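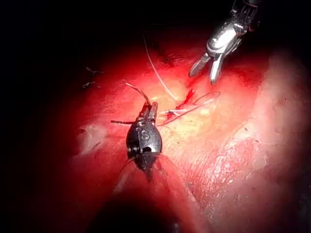 Knots hold by friction, and once that sinks in, everything else in this unit gets easier (and a lot more fun). A knot is a length of cord pressed against itself hard enough that it can't slide. Thick laid rope does this willingly, with all those bumps and grooves to catch on. Fine, smooth line is the tricky customer — think of the dark suture strand held in the narrow jaws, with its bent tail standing up over the glistening red surface. A strand like that has very little to grip with, so the knot has to make up the difference with extra turns. Anglers know this, weavers know it, and you will know it too after ten minutes with the nylon in your kit!

Week 6: Friction, turns and tails

Please read pages 16 to 20 of the course reader before the workshop. Ettore Santoro wrote that section and he will be taking both groups this week.

Some words we'll be using

The standing part is the long end, the one that carries the load. The working end is the one you move about while tying. A bight is any curve of cord that doesn't cross itself; once it crosses, call it a loop. The tail is what's left sticking out when you've finished. People trim tails far too short, and I will be grumpy about it.

The reef knot and its cousin

Tie an overhand knot, left over right. Tie a second on top, right over left. You have a reef knot, flat and symmetrical, with both ends lying beside their own standing parts. Now do left over right twice. You get the granny, which sits crooked and slips under a steady pull. Same cord, same number of crossings, completely different behaviour. I still find this marvellous.

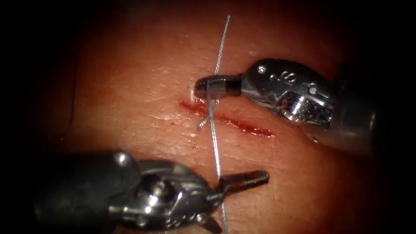
Add one more turn to the first overhand and you've made the start of a surgeon's knot. The extra wrap gives more contact between the two strands, so the first half tends to stay put while you tie the second. Try it around your knee with the red cord, then with the nylon, and write down which one loosened first.

A little theory

Each time a cord wraps around something, the load it can hold grows by multiplying. Two full turns on a post hold far more than double what one turn holds. We'll work through the capstan equation together on the board, and the only maths you need is comfort with powers.

For the workshop

Bring your cord, scissors and a notebook. Problem sheet 6 is due Thu 9 December, on paper please, with your sample knots taped to the back and labelled.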